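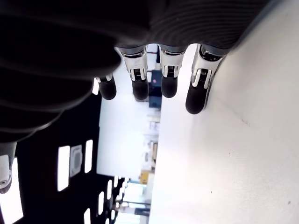
The white, close up

Home Forums Paint and Finishes Furniture New Posts Search Log In

This site uses cookies to keep you signed in and to remember your settings. Accept Manage settings

White cabinet, still marking after a month. Repaint or leave it?
Started in February by tallowgate

tallowgate
I have a Histby utility cabinet that I bought used and painted white in January. Skusico satin enamel, the water-based one, over Stikiro primer. I like the color and it covered well. My trouble is that the paint still feels soft. If I leave a jar on the top shelf for a few days it sticks a little when I lift it, and there is a faint ring afterward. I can dent it with a fingernail if I try.

What I did: washed it with dish soap, scuffed it, one coat of primer, two coats of enamel. The can says to wait 6 hours between coats and I waited overnight. It lives in the laundry room, which has no heat vent.

Do I wait longer, put a clear coat over it, or strip it and start again? I would like to load the shelves. Everything that goes in there is currently in boxes in the hallway.

mopboard
What was the temperature in there when you painted? Unheated laundry room in winter would be my first guess. Water-based enamel dries to the touch fine in the cold and then takes forever to cure underneath. Don't strip anything yet.

tallowgate
Cool. I didn't measure it. I had the door shut to keep the dog out, so whatever heat the house had wasn't getting in there. The dryer runs a couple of times a week.

mopboard
That would do it. Dryer also means damp air unless your vent is tight. Open the cabinet doors, leave the room door open when the dog is elsewhere, and put a small fan or a dehumidifier in there. Give it another couple of weeks before you decide.

Fukuda_finishes
I disagree about waiting. I've used that Skusico enamel on three pieces and it was hard in two weeks every time, and one of those was in my garage in winter. If it's still taking a fingernail dent after a month, something is wrong under it. Dish soap is a bad cleaner before paint. It leaves a film if you don't rinse well. I would also want to know what the old finish was. If somebody waxed or polished that cabinet for years, the primer never grabbed.

tallowgate
I rinsed it twice with plain water and let it dry. No idea about the old finish. It was a factory white that had yellowed. Smooth, slightly glossy.

Fukuda_finishes
What grit did you scuff with?

tallowgate
400. It was what I had.

Fukuda_finishes
There's your answer. Too fine for that job. 400 is what you use between top coats. On a slick factory finish you want something coarser so the primer has some tooth.

quarterround
Those are two different problems though. Bad grip means it peels or scratches off in a sheet. Soft paint that takes a ring from a jar means it hasn't cured, or the coats went on heavy. You can have good adhesion and soft paint at the same time.

Easy to test. Pick a spot inside the back or under a shelf. Cut a small X with a utility knife, press a piece of painter's tape over it hard, pull it off fast. If paint comes off with the tape, Fukuda_finishes is right and you should sand back. If it stays, you're just waiting.

tallowgate
I can do that tonight. Is regular blue tape OK or do I need something stronger?

quarterround
Blue is a little weak. Use packing tape if you have it.

pennyloafing
Following this, I have the same cabinet in the narrow size and was going to paint it this spring. How thick were your coats? I tend to load the brush too much and the shelf edges come out like frosting.

tallowgate
Foam roller on the flat parts, brush in the corners. The shelves probably got more than the doors. I was trying to cover the yellow in two coats and went back over it while it was wet.

mopboard
Heavy coats in a cold room. I'm sticking with my answer.

tallowgate
Did the tape test. X cut under the bottom shelf and a second one inside the left door, packing tape on both. The door came away clean. Under the shelf I got one tiny flake right at the point of the cut and nothing more.

quarterround
That's a pass. A flake at the point of the cut is normal.

Fukuda_finishes
I'd call it a pass on the door. I would test the top of a shelf too, where the jars go. The underside doesn't see any wear.

tallowgate
Top of the middle shelf is done now. No paint on the tape.

Fukuda_finishes
OK, then I wouldn't strip it. I still think 400 was the wrong paper.

pennyloafing
What about a clear coat in the meantime? I've seen people put polyurethane over white so they can use the piece sooner.

mopboard
Not over soft paint. You trap it and it takes even longer. Plus an oil-based clear will turn the white yellow and you're back where you started. If you want protection now, use shelf liner, and wait on that too. Liner will stick to uncured paint worse than a jar does.

quarterround
Agree on the clear. For the shelves I'd go with loose cork mats once it's hard. The kind with adhesive backing is a pain to get off.

tallowgate
So the plan is fan, doors open, no clear coat, nothing on the shelves. I borrowed a dehumidifier and it is running in there now. I'll try the fingernail again in 7 days.

mopboard
Same spot each time, somewhere you won't see it.

tallowgate
Update. It's noticeably harder. I can still mark it if I push, but I have to mean it. I left a jar on the top shelf for 20 minutes and it lifted off with no ring. The old rings on that shelf have mostly flattened out too, except one near the front.

quarterround
Once it's fully cured, sand that one with your 400, wipe it, and roll one thin coat over the whole shelf. Spot touch-ups show on satin.

Fukuda_finishes
Right paper for that one.

pennyloafing
Did you paint the hinges or take them off? Mine look like they were painted over by a previous owner and one door won't close all the way.

tallowgate
Took them off and put the screws in an envelope. Start a new thread with that one, there's someone in the hardware section who knows the Histby hinges and I don't think they read this part of the forum.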